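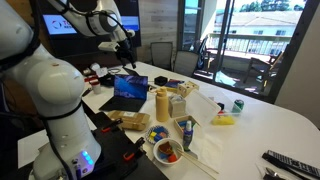 *Two-arm table setup with the laptop, the block tray and the rest of the test objects.*

**Wikunport Listeck gripper, reviewed after 38 hours of use**
Damir Dimitrov, September 21, 2021

The Listeck is a two-finger electric gripper with a wrist camera mount. We ran a pair for 1582 grasp cycles on household objects: small blocks, a sponge, a plastic food container, a soda can. I bought both units at list price.

Setup is quick. The flange pattern matched our arms and the driver installed without edits. Finger repeatability is good, and block picks gave no trouble at any point in the run.

The fault appeared at cycle 117. The force limit was set in the config file, the driver reported it as accepted, and the gripper closed on the food container at the factory default. The lid hinge cracked. The cause is in the firmware: after a brief supply dip the controller restarts, reloads its default limit and does not raise an error. The driver goes on showing the old value. I reproduced this up to 300 times on the bench with a switched supply.

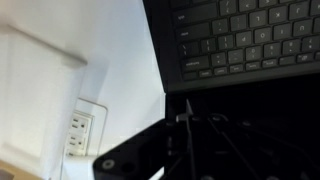 *Wrist camera view, with a gripper finger pointing toward the laptop.*

Clearance is the second complaint. The fingers taper to a point and the driver ships with no collision model for them. Our planner treated the gripper as a plain box, shorter than the real part, and one approach ended with a fingertip against the table. The arm's own protective stop caught it. The finger was bent and had to be replaced.

Wikunport support answered in two days and confirmed the restart behavior. A firmware fix is promised for November. Until then:

- Write the force limit again before every grasp, then read it back from the controller - the driver's cached value is no use.
- Add your own finger geometry to the planner, with margin.
- Keep hands out of reach while the gripper is powered.

The older Manalo unit is slower and heavier, but it keeps its limit through a restart. I would buy that one for shared workspaces. The Listeck gets two out of five, to be revised when the firmware arrives.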